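Fovmont tightens its rules for shared robot tables

Fovmont has rewritten its bench rules for cells where two arms share one table. The first rule covers floor speed.

"Nothing moves faster than 30 millimeters per second until the taped grid has been checked," the company's cell safety lead said. "After that, the limit is 600."

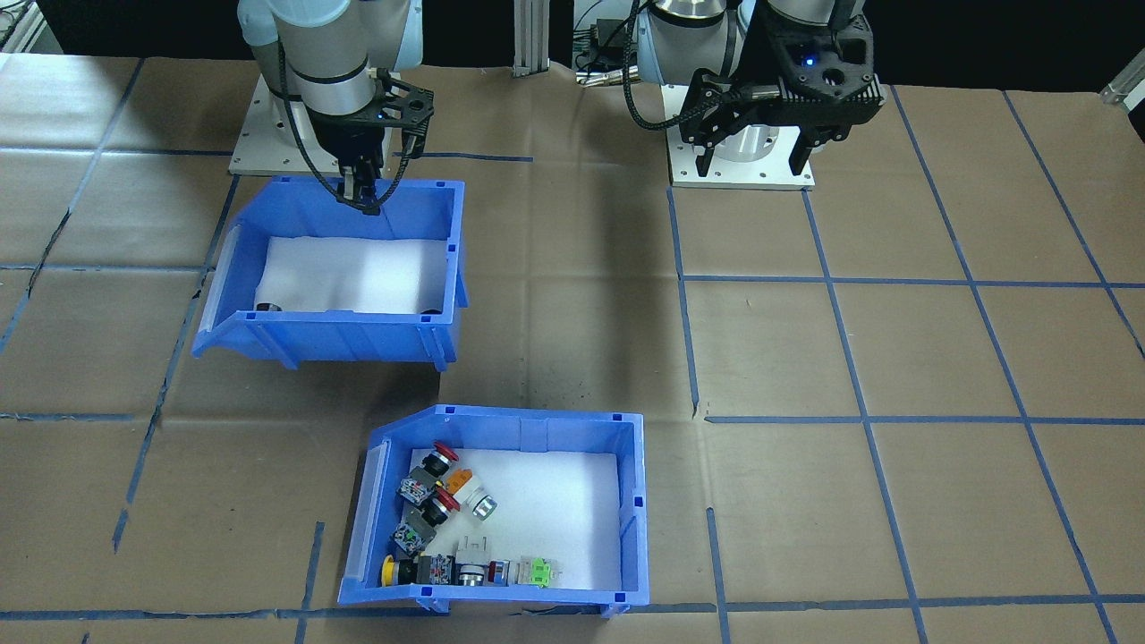
Push buttons and emergency-stop parts in a foam-lined bin, with two arms at the taped table.

Bins must be lined and set down by the grid. An operator who moves one logs the new position before restarting.

"People want to nudge a bin and carry on," the lead said. "We treat that as a layout change."

The rules run to 7 pages. Grip force limits are left to a separate document, due in February.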